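Ticket 1430: whiteboard in the Løken room won't wipe clean
Opened September 2, 2022. Status: waiting on customer

Hello there, and thanks so much for getting back to us so quickly last time! We have two of the Nitness boards, one in the hallway and one in the Løken room, and it's the Løken one giving us grief. It picked up some brown marks near the top, and I've gone at them with the felt eraser, then a damp cloth, then a dab of dish soap (the lemon one we keep under the sink), and they haven't budged. The hallway board, same order, same colour, wipes off beautifully.

Reply from Flurkitz support: So sorry to hear it, and full marks for starting gently. Please don't reach for a scouring pad, tempting as it is, as it will dull the finish for good. Could you try the Jistton cleaner (part 262) on a soft cloth, leave it a minute, and rinse with plain water? A photo would be a great help too.

Update from customer: Cleaner ordered, but it's on back order, so I've only the photo for you at this point. The hallway board has been up since February, if that's any use to know.

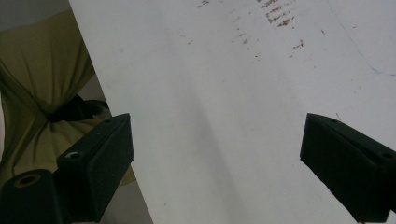
Attachment 1: brown specks toward the top of the board, and a faint blue line at upper right.

Reply from Flurkitz support: Lovely, thank you. Please try the blue line with a dry cloth first and leave the brown spots until the cleaner arrives. If they're still there after two goes, write back on this same ticket and we'll look at a replacement panel, part 279.

Contact Flurkitz Support | © 2022 Flurkitz | Back to top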